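Call for Participants: Okholm Robotics Open Day and Demonstration Sessions

The Okholm Centre for Automation invites members of the public to take part in its open day this August. Participants are sought for a series of supervised demonstration sessions, in which everyday handling tasks are set up and carried out in simulation. No technical background is required.

The centre studies how robotic arms may be of use in ordinary homes. Its present programme, Plestex, is concerned with the handling of common household items such as plates, bowls, mugs and baskets. All tasks are prepared in a simulated room before any equipment in the workshop is used.
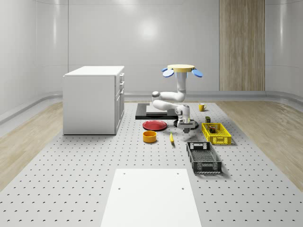
Participants will be asked to attend one session lasting 90 minutes. Each session begins with a short talk by Seraina Strebel, head of the Plestex programme, after which participants will watch a set of tasks on screen and give their views on how each was performed. Those who wish to do so may then guide the simulated arm themselves, with a member of staff beside them throughout.

There are 13 places in each session. The centre holds a library of 1,376 recorded tasks, and the selection shown will differ between the morning and the afternoon.

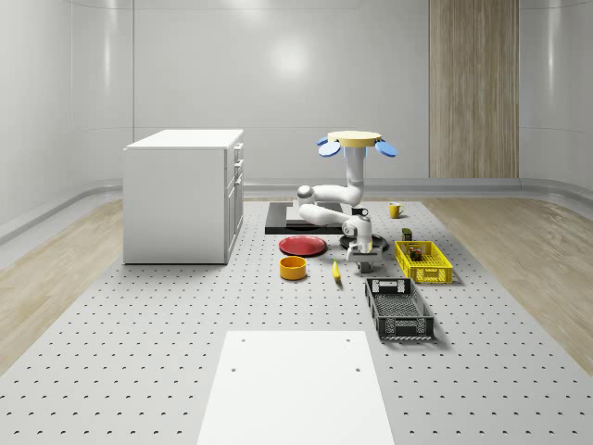 Applicants should be aged 18 or over and able to read text on a screen at normal viewing distance, with glasses if needed. We would particularly welcome applications from people who have retired, from those who care for a relative at home, and from anyone who finds lifting or gripping difficult — their opinions have been under-represented in our earlier work. 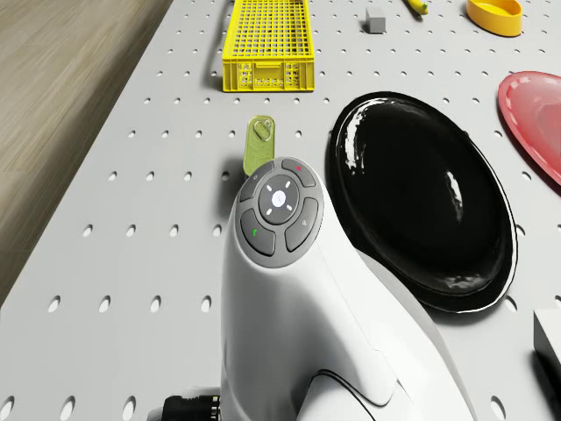

Written comments will be collected at the end of each session and stored without names. Participants may withdraw at any point and need not state why. Questions about the handling of personal information should be addressed to Johannes Sithole at the Lenihan Building.

Visitors who do not wish to take part in a session may attend the general demonstration at 2.30 pm, led by Pylyp Fedoruk. It is open to all and need not be booked.
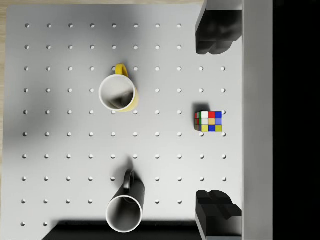 Travel costs within the county will be repaid on production of a ticket or receipt. Tea and coffee will be served in the foyer. The building has step-free access, and a hearing loop is fitted in the lecture room — please mention any other requirements when applying.

To apply, please write to Zoila Henao, Open Day Office, Okholm Centre for Automation, giving your name, a daytime telephone number and your preferred session (morning or afternoon). Applications close at noon on the last working day of July. All applicants will receive a reply.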